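De : Modupe Briggs
À : liste Cinéma muet et fonds retrouvés
Objet : Re: [muet] La copie nitrate de « Madinum » : du nouveau

Bonjour à toutes et à tous,

Je réponds dans le fil et je coupe ce qui ne concernait que l'assemblée de juillet.

Omolara Tijani a écrit :
> Chers amis, je crois qu'on peut enfin se réjouir. La collection Ngcobo
> contient bien une copie de « Madinum », le long métrage que tout le monde
> donnait pour perdu. Quatre bobines, 1 185 mètres en tout, intertitres
> français, teintages d'origine. Ibrahim Bashir les a vues dimanche et il est
> formel : c'est la version de la première exploitation, celle d'avant les
> coupes. Le laboratoire Wemach propose de numériser dès que nous aurons
> réuni l'argent. Je voudrais qu'on annonce la découverte sans attendre,
> avant que quelqu'un d'autre ne le fasse à notre place.
>
> La scène du phare y est, paraît-il, en entier !
>
> Omolara

Chère Omolara, je comprends l'enthousiasme, et j'aimerais le partager. Mais enfin, j'ai déjà vu passer sur cette liste deux « copies complètes » de films perdus, et dans les deux cas on a fini avec une bande-annonce et un documentaire sur la pêche à la morue. Je relis donc ton message avec un crayon.

Première chose, le métrage. La publicité du distributeur, dans la brochure que nous avons tous en photocopie, annonce 1 480 mètres. Tu en donnes 1 185. La différence fait presque 300 mètres, autrement dit une bobine. On me répondra que les distributeurs gonflaient leurs chiffres, c'est exact, et celui-là plus que d'autres. Il reste qu'on ne peut pas écrire « version d'avant les coupes » à propos d'une copie plus courte que le métrage annoncé sans expliquer où est passé le reste. Est-ce qu'il manque la troisième bobine ? Les amorces sont-elles numérotées ? Ton message n'en dit rien.

Deuxième chose, les intertitres. Français, très bien. Dans quelle typographie ? Avec quel encadrement ? La maison Vidine a refait tous les cartons lors de la reprise, avec le petit filet double et la marque en bas à droite, et ce sont ceux-là qu'on retrouve d'ordinaire chez les collectionneurs. Un seul photogramme d'un seul carton suffirait à trancher. Je m'étonne qu'Ibrahim, qui a passé l'après-midi avec les bobines, n'en ait pas rapporté un.

Troisième chose, « la scène du phare, paraît-il ». Paraît-il selon qui ? Cette scène n'est connue que par le résumé du programme de salle, et l'auteur du programme n'avait peut-être pas vu le film. Il place le phare avant le mariage ; la partition conservée ne prévoit de musique de tempête qu'au dernier acte. Si on cherche un phare dans 1 185 mètres de pellicule, on en trouvera un, je n'en doute pas. J'ai connu un moulin qui a été un phare pendant quatre ans.

Sur Wemach, je suis allée lire leur page, puisque c'est à eux qu'on demande de confier le nitrate. On y parle beaucoup d'avenir et fort peu de retrait du support. Rien sur le passage par immersion, rien sur la cadence, rien sur ce qu'ils font d'une perforation arrachée.
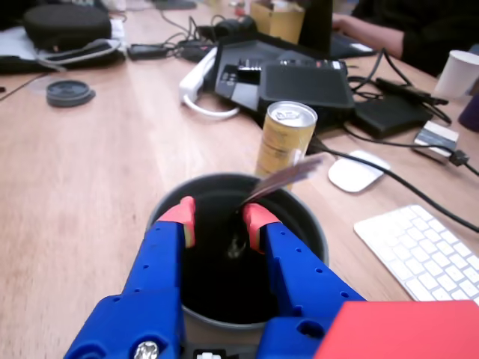
Pince robotisée à doigts bleus au-dessus d'un gobelet gris foncé.

Leur devis se monte à 2 916 euros pour les quatre bobines, étalonnage non compris. Je ne sais pas si c'est cher. Je sais que ce n'est pas détaillé : une ligne « préparation », une ligne « captation », une ligne « livraison ». À quelle définition ? Avec quels fichiers à l'arrivée ? Les teintages seront-ils relevés sur la copie ou « restitués » au jugé, comme on nous l'a fait pour les actualités ? Efe Ogundipe avait proposé de demander un second devis ailleurs. Je n'ai pas vu que quelqu'un l'ait fait, et je serais ravie d'apprendre le contraire.

Quant à l'annonce, je suis contre, pour l'instant. Une découverte qu'on corrige trois semaines plus tard fait du tort à tout le monde, et d'abord à la famille Ngcobo, qui n'a rien demandé et qui verra défiler les curieux. L'argument « avant que quelqu'un d'autre ne le fasse » me laisse froide. Les boîtes sont chez eux, personne ne va les leur annoncer par-dessus la tête.

Ce que je voudrais voir avant d'écrire quoi que ce soit :

- les inscriptions en marge, relevées sur chaque bobine, début et fin ;
- un photogramme d'intertitre, même mauvais, même pris au téléphone contre une fenêtre ;
- la longueur bobine par bobine (un total ne sert à rien) ;
- l'état du support, avec l'odeur, s'il vous plaît : « bon état général » peut vouloir dire à peu près n'importe quoi ;
- le nom de la personne qui a reconnu l'actrice, et d'après quelle photo.

Ce dernier point me tient à cœur. Omolara ne le mentionne pas, mais dans un message privé Ibrahim m'écrit que l'identification repose « surtout » sur le visage de l'héroïne. Or le portrait qui circule sous son nom vient d'une série de cartes postales où les légendes sont interverties une fois sur deux. J'ai les deux tirages devant moi. Ce sont deux femmes différentes et elles portent le même nom.

Asabe Babalola possède, je crois, le scénario déposé, ou du moins les feuillets qui en restent. Asabe, si tu me lis : pourrais-tu vérifier l'ordre des tableaux du deuxième acte et le poster ici ? Cela permettrait de comparer avec les bobines sans passer par le programme de salle.

Je peux me rendre chez les Ngcobo en juillet, avec ma loupe et ma table de visionnage manuelle, à mes frais, si la famille est d'accord. Qu'on ne projette rien d'ici là, et qu'on laisse les boîtes au frais, couvercles entrouverts.

Si c'est bien « Madinum », je paierai le champagne.

Bien à vous,
Modupe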